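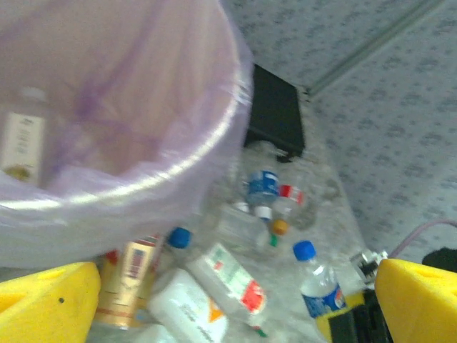 Lined trash bin, from above.

Horncombe Gallery: Paintings Rooms and Store, Spring Walk-Through
Completed in April, starting at 8 in the morning before the doors opened
Walked by Hakim Kusuma, written up by Ynyr Rosser

Marks used: OK, WATCH (look again next time), FIX (needs doing now). I have let my comments run on a bit, as usual, so if you only have a minute, read the FIX lines and come back to the rest with a cup of coffee.

ROOM ONE, HARBOR AND SEA PICTURES

1. Hanging hardware tight on all frames: OK
Hakim put a gloved hand under every lower rail and nothing shifted. The big shipwreck canvas on the long wall has had its two new brackets in since winter and they are holding beautifully. I was nervous about that one, it is a monster of a thing in a gilt frame that weighs more than I do, and I'm glad to see it sitting so flat.

2. Canvas tension, corners and edges: WATCH
There's a soft ripple in the lower left corner of the moonlit harbor. It was there last time too and I don't think it has grown, but last time's note only said "slight," which wasn't very helpful of me. I've made a pencil sketch of it with measurements and put it in the folder.

3. Varnish and paint surface, checked with a raking flashlight: OK
No new lifting. The old cracks in the storm sky are all where they were on the diagram. Please hold the flashlight well back from the surface when you do this, I know it's tempting to lean in.

4. Lamps: FIX
All the track lamps should be 3000 K and one over the doorway plainly isn't. It makes the little sunset study look like it was painted under a fish counter. Someone must have grabbed the wrong box from the cupboard. The right ones are on the upper shelf, in the box marked Stoda.

5. Floor barrier and visitor distance: OK
The rope is up and the posts are steady. School groups will be back soon, so let's keep the bench where it is and not drag it forward again, comfortable as it was!

ROOM TWO, PORTRAITS AND THE ZAMELBY LOAN

6. Humidity reading: WATCH
The dial showed 35 percent first thing, a touch drier than I like for the panel paintings. It had crept up a little by the time we finished. The heating was on hard overnight, so I'd like to see a full week of readings before we start fiddling with the humidifier. Could whoever opens up please write the number down before switching anything on?

7. Panel paintings, joins and warping: OK
The two small Zamelby panels look just as they did in the arrival report, right down to the chip on the back of the donor portrait. Hakim compared them with the photographs side by side, bless him, on his knees for a good part of the morning.

8. Glazing clean and secure: FIX
Fingerprints on the glass over the pastel of the girl with the book, all at child height, quite a sweet row of them. Spray goes on the cloth and never on the glass, please. On this frame the glass sits loosely and liquid will find its way down behind it.

9. Labels match the works: FIX
The Lacerda portrait still says "oil on canvas" when we have known since it was cleaned that it's oil on paper laid down on canvas. I have asked for a new label before and I'm asking again, cheerfully.

THE STORE

10. Racks, rollers and stops: WATCH
Rack six drags at the far end. It still runs, but you have to coax it, and coaxing is how frames get knocked. Use both hands and go slowly until it has been looked at.

11. Location list agrees with the racks: OK
All 410 works found and ticked off, which I believe is the first time we've had a clean sheet with no question marks in the margin. The missing watercolor was in the right drawer all along, under its own folder.

12. Insect traps: OK
Two silverfish in the trap by the outside wall and nothing in the others. Traps replaced and dated on the underside.

13. Aisles and fire door clear: FIX
An empty travel crate was standing partly across the fire door. We moved it to the loading room together. I do understand that there's never anywhere to put these things, but it can't be there, even for an afternoon.

14. Fire extinguisher type and date: OK
Both in date, pins and seals in place. If you haven't had the short training yet, ask Hakim and he'll go through it with you.

15. Handling supplies: WATCH
Plenty of gloves in medium and almost none in large. Foam blocks are getting tired and a couple have gone crumbly. I'd like a fresh set before the Zamelby pictures go home.

GENERAL COMMENTS

A good walk overall, and the rooms feel cared for. Items 4, 8 and 9 to be done before the weekend, please, and initialed on the copy pinned inside the store door. Item 13 is done. The ripple and the dry air are the two I'll be thinking about, so if you notice anything at all near that harbor picture, even if you feel silly mentioning it, come and find me.

Y.R.

Seen and agreed, H. Kusuma. Rack six is worse than he says.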